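Gatcombe Hall: Frequently Asked Questions About Hiring the Space

What is Gatcombe Hall?

Gatcombe Hall is a bright, open-plan interior with a mezzanine level, available for hire by the half day, the full day or the week. It is used for workshops, trade previews, rehearsals, product development and private meetings. Catered events are possible but need to be discussed with us before you book.

How big is it?

The main floor is just over 4,000 square feet. The mezzanine is included in every booking unless your agreement says otherwise. If you need a floor plan, ask Anjani Santoso in the bookings office and she will send you the current one. Older plans found online show the storage rooms in the wrong place.

How many people can it hold?

The limit is 181 people, including your own staff and any caterers. The limit covers both levels together. We can't raise it for a single evening, and we do ask for a head count a week ahead.

Can I see the hall before I book?

Yes. Viewings take 30 minutes and are free. We fit them in between bookings, so please give us a couple of choices for the time. Mornings are usually easier to arrange.

What is the lighting like?

The interior is white, and light carries well through the room. There are rectangular ceiling lights, including lighting under the balcony and deeper in the space past the column.
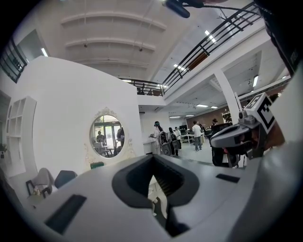

The lights are controlled from a panel next to the office door. You can run the main floor and the mezzanine separately. Dimming works on the main floor only. If you are filming or need an even level for color work, tell us at the time of booking and we will set the panel to manual for you. It goes back to the timer at 11 p.m. if it isn't locked.

Can I hang things from the ceiling?

No. The curved ceiling beams are part of the building and can't be used for rigging, banners or decorations. The same goes for the fixtures that hang between them. Freestanding truss is fine if it comes with a load sheet and is put up by a qualified crew. Send the load sheet to Svetozár Kopecký, who looks after the building side.

Can I attach anything to the walls?

Only with the low-tack strips we supply. No nails, screws, staples or double-sided tape. Repainting is charged by the wall, and we can't touch up a small area because the patch shows.

How do I protect the floor?

Please put felt or rubber under anything with metal feet. Carts need soft wheels. For anything heavier than 500 pounds, we will ask you to lay boards along the route from the loading door. Boards can be borrowed from us. Spills should be wiped up with water and a plain cloth. Don't use solvent or any cleaner with bleach in it.

Is there power on the main floor?

Yes, there are outlets along the walls. Extension cords have to be taped down or run under a cable cover wherever people walk. Bring your own cords if you can. We have a few spares but can't promise them.

Are tables and chairs included?

Folding tables and stacking chairs are included. Delivery and setup of anything else is up to you. Many renters use Lecomte for furniture, and their drivers already know the loading door. You are free to use another company.

Does the hall echo?

Somewhat, when there are few people in it. Portable screens help with speech. We have a set for hire, and they can be left up overnight on bookings of two days or more.

When can I get in to set up?

Half-day bookings include one hour for setup and one hour for clearing out. Full-day bookings start at 7 a.m. Extra time is charged by the hour and has to be agreed to in advance.

What happens if I cancel?

You get a full refund of the hire fee up to 30 days before your booking and half of it up to 14 days before. After that the fee is kept. Moving to a new date is free once. The hall closes for maintenance for part of January, so dates can't be moved into that period.

Who do I contact on the day?

Mackenzie Arsenault is the duty manager for daytime bookings and Babatunde Shehu covers evenings. The duty phone number is on your confirmation.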